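Nultelov Mobile Manipulation Software
Progress report to the Flarnberg Fund
9 January 2026

Work since November has gone into the task planner and the simulation tooling. The perception work is behind plan, for reasons given further down.

Planner. The planner now replans the base and both arms together. Before, it moved the base first and only then checked whether the arms could reach, and many runs ended with the robot parked in a bad spot. The new version is merged and runs nightly on the Skiltstead machine — 20 room layouts per night, 15 object sets each.

Simulation. Head and wrist views are now logged on one clock, so a planner decision can be matched to what each camera saw at that step. Room layouts, wall finishes and obstacles are set from one config file. Replay of a stored run works from the command line, and a viewer is in review.

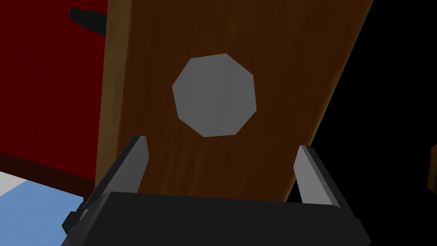
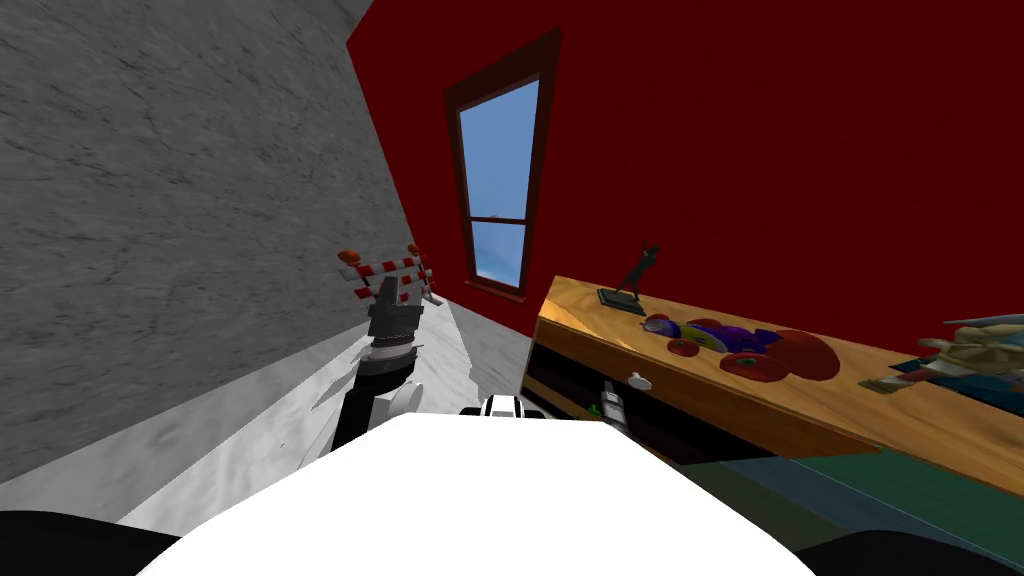
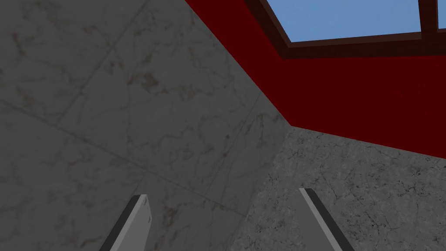
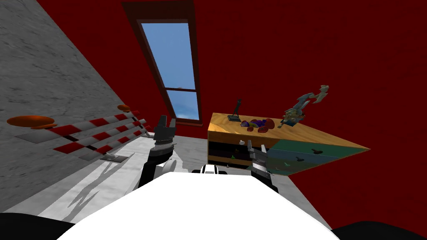

Simulator views from the test room. The second and fourth show the striped barrier and the items on top of the furniture.

Perception. The detector was trained on level views and does poorly when the camera is tilted. We have added tilted renders to the training set and will retrain this month. Knobs and handles seen close up from the wrist are a separate problem. The depth estimate on flat, plain surfaces is noisy, and the grasp module rejects targets it should accept. Cullinane has offered us their depth filter to try, and the license is being checked.

Open items. The collision checker still treats thin rails as solid boxes — safe, but it blocks paths the robot could take. A fix is planned for the next release. We also have 7 open bugs against the replay tool, 4 of them in file loading.

Budget is on track. We ask for no change to the schedule apart from moving the perception milestone to the next reporting period.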